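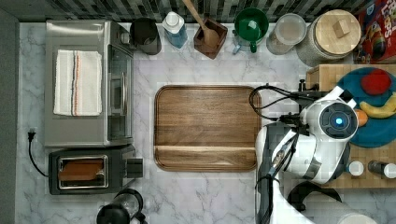
Call for Participants: Resident Panel on the Prekeck Street Rezoning

The Canumo Planning Office is looking for 20 residents to sit on a panel that will help shape the rezoning of Prekeck Street between the rail bridge and the old feed mill. If you live, rent, work, or run a shop within the city limits, we would love to hear from you!

Prekeck Street has been zoned for light industry since the mill was running, and most of the lots have sat the same way for years. Last spring the city received its first request to put apartments over storefronts on the north side. Two more came in over the summer. The council could have gone through them one lot at a time, but members voted to pause and look at the whole street first, and we think that was a great call. There are 46 parcels in the study area, and what gets decided for them will set building heights, parking, sidewalk width, and ground floor uses for a long time to come.

What you would be doing

The panel meets on six evenings between now and early spring, for 2 hours each time. The first meeting is a walk of the whole street with planning staff (wear decent shoes, the stretch by the mill has no sidewalk). After that you'll go through maps, traffic counts, and three draft layouts prepared by our design consultant, Fitura, and you'll be asked to argue about them. We really do mean argue. The drafts are early, nothing has been promised to any owner, and the consultant has set aside hours to redraw them after your third meeting.

The panel's written comments go to the Planning Commission with the staff report, unedited. The Commission makes a recommendation and the City Council takes the final vote.

Who can apply

You need to be 16 or older. You don't need to know anything about zoning, and we'll spend a good part of the second evening on the basics. We would especially like to hear from renters, people who get around by bus or bike, night shift workers, and anyone living in the Sýkora Homes blocks behind the mill, who will be closest to whatever gets built. Owners of property inside the study area can't sit on the panel but are welcome to watch any meeting and speak during the comment period.

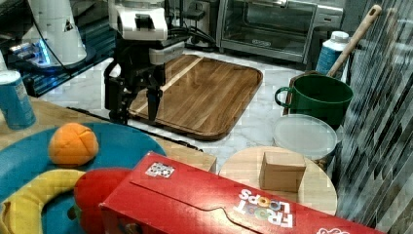
Walnut-brown cutting board on a marble kitchen counter.

What we provide

Panel members get a $29 stipend per meeting, a light supper, and a bus pass for the evening if they want one. Child care is available in the next room, just tell us ages when you apply. Interpreters can be arranged with a week's notice. All meetings are held in the second floor hearing room at City Hall, and the elevator is by the side entrance.

How to apply

Pick up a form at the planning counter or any branch library, or write to us with your name, your address, and a few lines on what you'd like to see on Prekeck Street (or what you'd hate to see!). Applications are due by the last business day of October. If we get more than we have seats for, names will be drawn by neighborhood so that each part of town is represented. Everybody who applies will get an answer either way.

Posted 2019-10-12

Related items
Prekeck Street study area map and parcel list
Council votes to pause single-lot rezoning requests
Open seat on the Board of Zoning Appeals
Rail bridge sidewalk repairs: October schedule
How to speak at a Planning Commission meeting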